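Speaker notes: Learning Grasp Approach from Short Demonstrations
Gironura Manipulation Program, internal review, 1/27/20
Speaker: Gifty Quansah

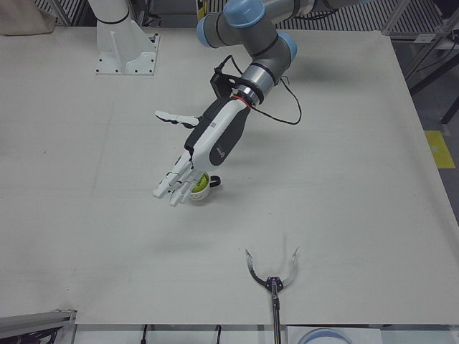

Slide 2. The question for this phase was narrow. Given a fixed budget of operator time, should demonstrations cover the full task, or only the approach and the closing of the hand? Christos Michailidis will cover the hardware in the next session. Please hold questions on calibration until then.

Slide 3. Data. We kept 2,971 demonstrations after review. A further 387 were removed, mostly for dropped joint readings. State clearly that removal was decided before any training run.

Slide 4. Method. The policy, Mamo, predicts arm and finger targets together. The baseline, Lalance, plans the arm first and closes the fingers on a trigger. Both receive the same views from a fixed camera. Pause on the diagram.

Slide 5. The cup and ball setup. The white cup has a black handle on one side, and the tennis ball takes up most of the opening. A hand coming in at the rim must settle its fingertips before it closes. Small errors in height matter more here than errors in heading.

Slide 6. Result. Over 217 test trials per method, Mamo had 23 failed grasps. Lalance had more, and most of them came at the moment of closing. Refer the audience to the table in the handout. Do not read it aloud.

Slide 7. Limits. All trials used one hand model and one tabletop. We make no claim about cluttered shelves or soft objects. The Vostorton site will repeat the trials with its own operators, using the same protocol.

Slide 8. Requests to the review group: approval to extend the test set, and access to the shared compute queue through the end of the phase.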